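Fuel storage in the home needs rules that residents can follow

The fire at Stiltside in August began in a ground-floor cupboard where a resident had been keeping petrol for a generator. The inquiry report, published last month, runs to 215 pages. It is careful and fair, and it deserves a wider readership than it is likely to receive. Its recommendations, however, stop short of the question that most residents of older blocks will want answered: where is the fuel supposed to go?

The present rules in Clunodside are clear enough on paper. Petrol may not be kept in a shared hallway, under a staircase or in any room used for sleeping. It must be held in a suitable container and away from heat. A tenant who breaks these conditions may be fined up to 400 and, for a second breach, may lose the tenancy altogether.

What the rules do not provide is an alternative. The blocks at Stiltside have no outbuildings. The yard behind them was sold for parking, and the nearest licensed store is on the far side of the river, in Cimesmont. A household that relies on a generator during the winter power cuts is therefore told, in effect, to make a long journey each time the supply fails – often after dark, and often at the hour when the store is already closed.
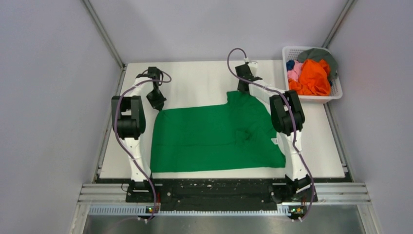
It is no defence of dangerous conduct to say that such a household will sometimes make the wrong choice. The inquiry heard evidence that fuel was being kept in flats on every floor of the building, by people who knew the rule and did not believe that they could keep it. A regulation so widely ignored does not protect anyone. It also discourages residents from reporting leaks or strong smells, for fear of what an inspection of their own home might reveal.

The authority's response has been to promise more inspections. Officers are to visit 600 homes before the end of the winter, beginning with the tallest buildings. Inspections have their place, and the officers who carry them out do a difficult job with courtesy. Yet a visit made in daylight and announced by letter will find very little, and the containers will be back in the cupboard by the evening.

Daily life in these flats also leaves little spare room. Washing is sorted in the same space where meals are prepared, coats and tools share a single cupboard, and anything bulky is placed wherever a gap can be found. Guidance that assumes a shed, a garage or a ventilated store has been written with other homes in mind.
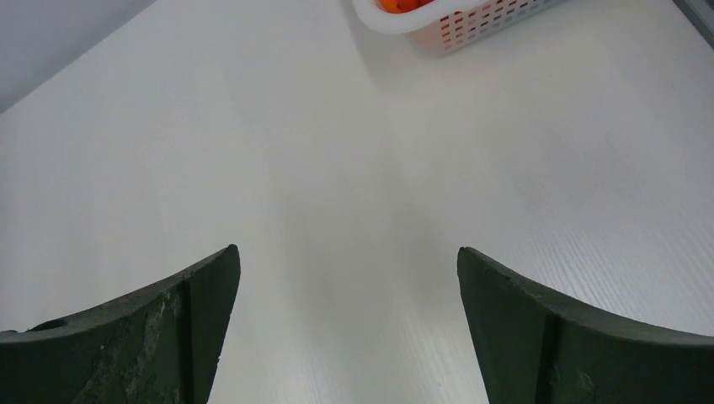
A white tabletop with part of a perforated basket at its far side.

Three measures would make a real difference, and none of them requires new law.

The first is a locked and ventilated fuel store within walking distance of each group of blocks. The Ding estate has had such a store for several years. It is a plain brick structure with a metal door, set well apart from the flats, and residents sign for a numbered locker. The arrangement is modest and it is used. Objections were raised at the time about cost and appearance, and they have since faded.

The second is an amnesty. Residents should be able to hand over unsuitable containers, and any fuel inside them, without giving a name. Collection points should remain open until 9 p.m., so that people who work late are not excluded. There is little value in collecting penalties from those who have at last decided to do the right thing.

The third concerns the power supply itself. People do not buy generators for pleasure. They buy them so that a refrigerator will keep medicine cold, or so that an elderly relative is not left without heating. Every hour of cuts avoided is an hour in which no fuel is poured in a kitchen. The supplier and the authority have each described this as the other's responsibility, and that exchange of letters has now continued through two winters. 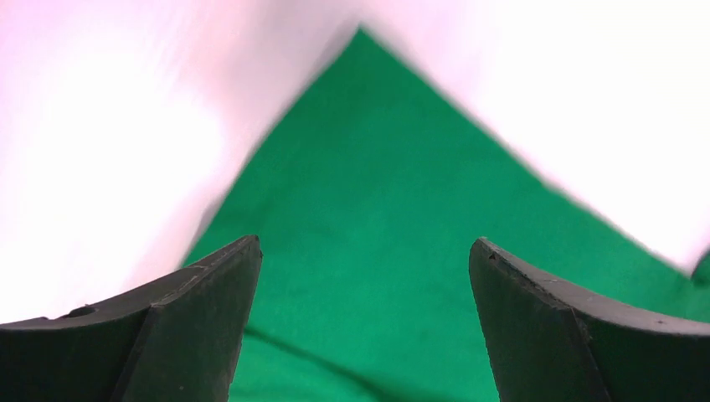
The cost of delay

It will be said that public money is short. That is true, and it was true before the fire. The inquiry sets out the cost of rehousing the affected families, repairing the stairwell and strengthening the floors above it. A fuel store on the Ding model could have been built for a small part of that sum.

Clunodside has a long history of acting on such matters when it chooses to. The town's first fire order, made in 1774, forbade the keeping of pitch and lamp oil in dwellings near the quay. The same order set aside a stone vault in which both could be kept without charge. Those who drafted it understood that a prohibition and a place of storage belonged together, and the vault remained in use for generations.

The authority will consider the inquiry's recommendations at its next meeting. It should accept them, and it should add to them a firm date for the opening of a store at Stiltside.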